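Titby Home Notes
Cleaning and tidying > Laundry

How to sort out a laundry corner that shares a room with everything else

By Cadi Gwynne

I have never had a proper utility room, and I've long since stopped pining for one. Every washing machine I've lived with has stood in a room where people were also eating or working or trying to get past me with a bicycle, and over the years I've settled into a way of keeping that sort of corner in order. It takes a Sunday morning the first time, and after that a few minutes a week (less if the others in the house join in, more if they only offer opinions).

What you'll need

A lidded storage bin, the tougher the better
One or two cardboard boxes
Sticky labels and a thick pen
An old towel and a couple of cloths
Washing-up liquid and a bowl of warm water
A torch, or the light on your phone

Step 1: Clear the top of the machine

Start at the top. The lid of a washer is just the right height for putting things down on, so odd socks, post and half a packet of pegs all find their way there. Take everything off, even the things you mean to put back, and give the surface a good wipe with warm water and a drop of washing-up liquid. Dried detergent can be stubborn. Lay a damp cloth over it, go and put the kettle on, and it'll usually come away when you get back.

Then decide what is allowed to live up there. My rule is one small box and nothing else. It holds the stain remover and the safety pins, and if it won't fit in the box it has to find another home. Please don't stand anything heavy or breakable on top, as it will travel on a fast spin! I lost a very nice jug that way.
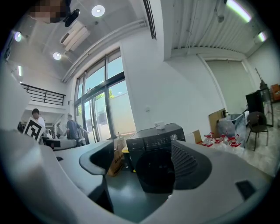
The washing machine, with a small white box on top and a cardboard box to its left.

Step 2: Give the machine some elbow room

Boxes creep up on a washing machine. It's fine to have one next to it, but leave enough of a gap to get your hand down the side, and make sure the door can swing fully open. While you're down there, have a look with the torch. Run your fingers round the hoses if you can reach them and check that everything feels dry. Can you get to the plug without moving half the room? If you can't, shuffle things along until you can.

If the corner is close to big windows or glass doors, think about the sun as well. Bright clothes left in a heap in full daylight can fade along the folds, and I have a summer dress with a stripe it never had in the shop. Anything that's going to sit for more than a day or two should go in a box with the flaps down, or well back from the glass.

Step 3: Make two piles, and only two

I used to sort into six or seven piles and it always ended with me sitting on the floor, cross. Now I make one pile for things to be washed and one for things to be put away, and I don't fuss about colours until I'm loading the drum. Towels and bedding go on at 60 in our house, and most of the rest gets a cooler wash, but do go by the label in the garment before you go by me.

Check the pockets as you sort. My friend Morena Rinaldi keeps a jam jar for the coins and has paid for a fair few cakes out of it.

Step 4: Box up the soft things

Cardboard is perfectly good for fabric in a dry room. Put the heavy pieces at the bottom - jeans, thick cotton, the spare curtains - and the light, pretty things on top where they won't be squashed. Leave the flaps up while you're still working, so you can drop in the bits that turn up later, and there are always bits that turn up later.

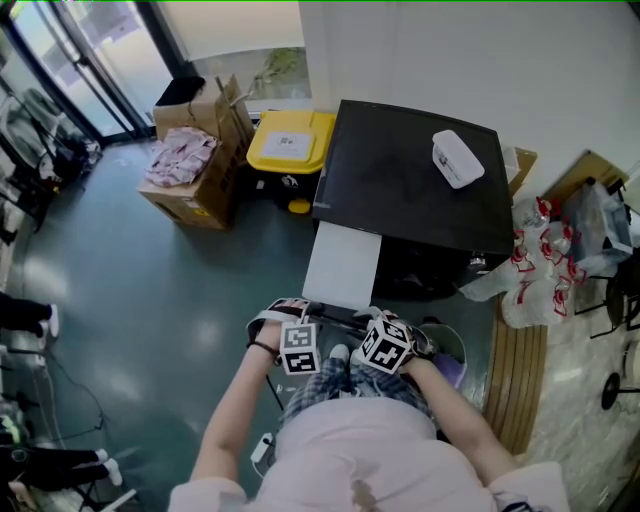
Everything that needs a lid goes in the storage bin. By that I mean bottles that might leak, refills, cleaning cloths and anything you'd hate to have a mug of tea spilt over. I stand the bottles upright and tuck an old towel round them. If you use a measuring jug (mine is marked up to 300 ml), wash it out first or the whole bin will smell of softener.

Step 5: Label as you go

Write the label while the box is still open and you can see what's in it. Keep it plain: "bedding, spare" will still make sense in November, and "misc" won't. One label on the lid and one on the side is best, so you can read it whichever way the box ends up.

Step 6: Look at the floor last

Sweep first, then go over it with a barely damp cloth. Smooth, shiny floors show every drip and are slippery when wet, so dry them off with the old towel before anyone comes through in socks. Pick up stray cables while you're at it and run them along the wall.

Keeping it going

Leave the washer door ajar between loads and pull out the detergent drawer to air. Once a week, empty the box on top and see what has sneaked in.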